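Leave the kitchen messy

I help run the after-school robotics club in Heywood, and for two seasons I made the mistake I am about to complain about. We gave the students tasks made of blocks. Red block, blue block, pick it up, put it on the square. The blocks were all the same size and they never touched each other. Every group finished by January and every group thought they were good at it.

Then Ashley Inskip, who was a junior, asked why we never practiced on anything a person would want picked up. I didn't have an answer. We changed the project the next term, and the students started recording kitchen jobs with grippers they held in their own hands, so a policy could be trained from the recordings later.

The complaints came fast. Parents at the open evening wanted to see a robot do something, and what they saw was teenagers moving dishes. Clive Nuttall, who teaches the programming section, felt the students were losing coding time. He had a point. One group made 421 recordings in a term and wrote very little code. Clive and I still disagree about how that trade should go.

My view is that the recording is where they learn the most. A student who has to do the same small job over and over with two stiff fingers starts to notice things. Fitzgerald Villanueva wrote three pages in his notebook about the handle of a mug. Leanne Bramwell threw out a whole afternoon of her own work after she saw that she had always come in from the same side. No lecture of mine ever got a student to do that.

The other argument against us is the regional contest, which still uses blocks and scores on speed. We placed low last year and I expect we will again. I would like the contest to add one household task, scored on how many different starting arrangements a team can handle. It would cost the organizers very little.

Clutter is what I would fight hardest to keep. When a new group sets up, their first instinct is to clear the counter and line everything up neatly, and I ask them to stop. Chopsticks are a good case. In a holder they lean every way, some of them cross, a few bunch up so closely that it is hard to get at just one, and they come in different browns. Bowls stacked at a tilt a short reach away make it harder again, and so does a shiny white counter that throws back the light. I want students to meet all of that in their first week, while they still have time to change their plan.
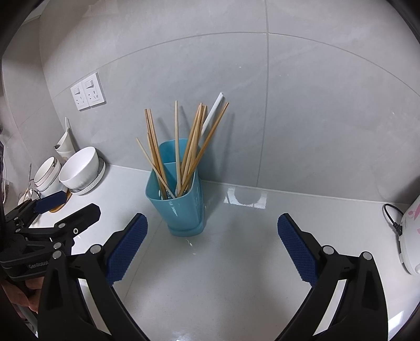
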